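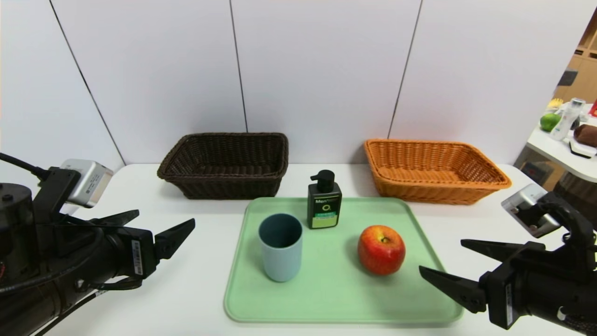 I spent most of an evening last week going over the two-arm table before we start the next batch of runs. We call the cell Zernosier, after the folder name somebody gave it in February, and it has been up for 848 hours of arm time by the counter in Drarkex. I keep notes on this kind of work anyway, so I'm putting them up.

First job was the gripper fingers. They come off with the arm parked and power to the tool cut. I start with the left, bag the screws, and do the right only when the left is back on. The order doesn't matter much, but I once swapped a pair and lost a morning to a closing offset that made no sense.

The fingers are dark and molded and they show every bit of dust. I wipe them with a damp lint-free cloth, then go down the long slots with a dry brush. No solvent. Stefanou, who sold us the last spares, told us alcohol was fine, and the next set went chalky at the tips. Scuffs I leave alone. A nick on the gripping face means a new finger. 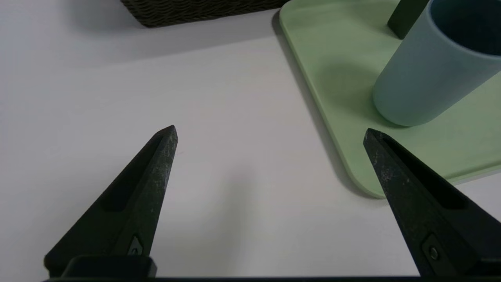
Left corner of the tray from one of the wrist cameras, fingers open.

After that comes the zero. Close the fingers with nothing between them, read the value, open them all the way, read it again. I do this 20 times on each arm and look at the spread. The left arm was steady. The right one drifted by 2 counts between the first close and the last, so I took the fingers off again and found grit under the mounting block. Cleaned it, put it back, same torque, and the drift was gone.

Then the wrist cameras. Exposure is locked by hand, and I set it against the bare tabletop at 1578 microseconds. Leave it on auto and a white table pulls everything else too dark.

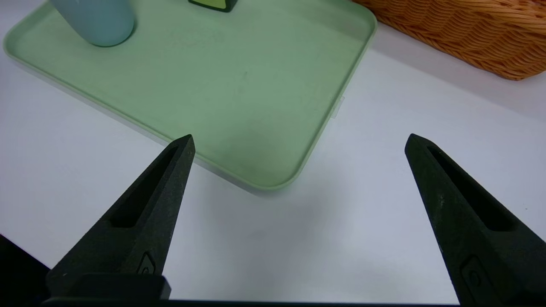

The camera angle is the part I check last and trust least, as the bracket can creep when the arm runs fast. My test is simple: I open the gripper and see whether both fingertips come up to about the same height in the view. They should, and the dark bar of the housing should run along the bottom. I also like to have a corner of the tray between the tips, so I have a hard edge to compare with the saved view from last time. If it has moved, I loosen the bracket, nudge it and redo the hand-eye calibration, which can take up to an hour.

Yasmine Slaoui asked in the comments on the last post whether we still use the Zetosent cable clips. We do on the left arm. On the right I went back to plain hook-and-loop straps, with more slack at the elbow. The clips held the cable too tight when the wrist turned all the way over.

Still on the list: new labels for the spare fingers, and a proper lid for the screw box.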